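Startseite | Themen | Werkstoffe | Technik | Register A–Z | Kontakt

Schlauchbeutel (Verpackung)

Bearbeitet von Leif Arnardóttir, Stand: April

Der Schlauchbeutel ist eine flexible Packmittelform, die aus einer flachen Folienbahn gebildet, befüllt und verschlossen wird. Kennzeichnend sind eine in Längsrichtung verlaufende Siegelnaht sowie je eine Quernaht am oberen und unteren Ende. Schlauchbeutel dienen vor allem der Verpackung von Süßwaren, Knabbergebäck, Kaffee, Trockensuppen und Kleinteilen. Abzugrenzen sind der Siegelrandbeutel, der an drei oder vier Seiten gesiegelt ist, und der Standbodenbeutel mit eingeformter Bodenfalte.

Aufbau

Die Längsnaht wird als Flossennaht oder als Überlappungsnaht ausgeführt. Bei der Flossennaht liegen die Innenseiten der Folie aufeinander, es genügt daher eine einseitig siegelfähige Bahn. Die Überlappungsnaht verbindet Innen- und Außenseite, benötigt weniger Material und setzt beidseitige Siegelfähigkeit voraus. Die Quernähte werden meist mit profilierten Siegelbacken hergestellt. Beim Trennen der Beutel entsteht je nach Messerform eine glatte oder gezahnte Kante. Der Zackenschnitt bildet zahlreiche Kerben, an denen die Folie ohne Werkzeug eingerissen werden kann.

Werkstoffe

Verbreitet ist biaxial orientiertes Polypropylen (BOPP), ein- oder mehrlagig. Für sauerstoff- und feuchteempfindliche Füllgüter werden metallisierte Folien oder Verbunde mit Aluminium eingesetzt. Bei der Metallisierung wird Aluminium im Vakuum aufgedampft, die Schichtdicke liegt im Bereich weniger zehn Nanometer. Aluminiumfolie im eigentlichen Sinn ist um Größenordnungen dicker und bietet bei fehlerfreier Verarbeitung eine nahezu vollständige Barriere. An Knickstellen können jedoch Mikrolöcher auftreten, was bei stark gefalteten Beuteln zu berücksichtigen ist.

Der Druck erfolgt im Tief- oder Flexodruck. Bei mehrlagigen Verbunden liegt er häufig als Konterdruck zwischen den Schichten und ist so gegen Abrieb geschützt. Goldtöne lassen sich durch gelb lasierenden Druck auf metallischem Grund oder durch Metallpigmentfarben erzielen.

Herstellung

Man unterscheidet vertikale und horizontale Form-, Füll- und Schließmaschinen. Bei der vertikalen Bauart wird die Bahn über eine Formschulter um ein Füllrohr gelegt und längs gesiegelt; das Füllgut fällt von oben ein. Sie eignet sich für schüttfähige Produkte. Die horizontale Bauart führt stückige Güter wie Riegel oder Kekse in den liegenden Folienschlauch ein.

Die Nahtqualität hängt von Temperatur, Druck und Siegelzeit ab. Füllgutreste im Nahtbereich zählen zu den häufigsten Ursachen für Undichtigkeiten. Eine Versuchsreihe des Prüflabors Orndale unter Oluf Mikkelsen umfasste 2186 Beutel mit Flossennaht; bei 592 davon wurden Staubpartikel in der Quernaht nachgewiesen. Skarphéðinn Ketilsson wies in seiner Auswertung darauf hin, dass der Befund nur für feinkörnige Füllgüter gilt.

Prüfung

Übliche Verfahren sind das Blasentauchverfahren, die Vakuumprüfung und der Farbeindringtest. Die Siegelnahtfestigkeit wird im Zugversuch an Streifen definierter Breite bestimmt. Das Laborhandbuch der Firma Oddsson sieht für die Chargenfreigabe 2 Probenahmen je Folienrolle vor, bei Rollen mit über 1000 Metern Lauflänge zusätzlich eine dritte aus der Rollenmitte.

Sonderformen und Ausstattung

Geschenk- und Saisonware wird teils mit gerafftem oder gedrehtem Kopf angeboten, der durch Clip, Band oder Kordel gehalten wird. Solche Verschlüsse sind für sich genommen nicht gasdicht.

Entsorgung

Sortenreine Polypropylenbeutel sind grundsätzlich werkstofflich verwertbar. Verbunde mit Aluminiumfolie lassen sich nur mit erhöhtem Aufwand trennen.

Literatur

Ketill Vídalín: Siegelnähte an flexiblen Packmitteln. Verlag Namon.
Svend Grímsdóttir: Barriereschichten in der Praxis. Verlag Plirnness.

Diese Website verwendet Cookies. Mit der weiteren Nutzung stimmen Sie der Verwendung zu. Einstellungen | Akzeptieren

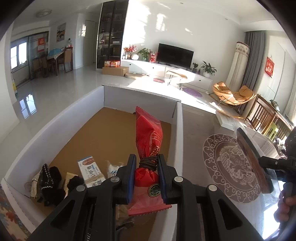
Rote Folienpackung mit goldfarbenem Liniendekor, gedrehtem Kopf und umwickelter Kordel; Unterkante gezahnt.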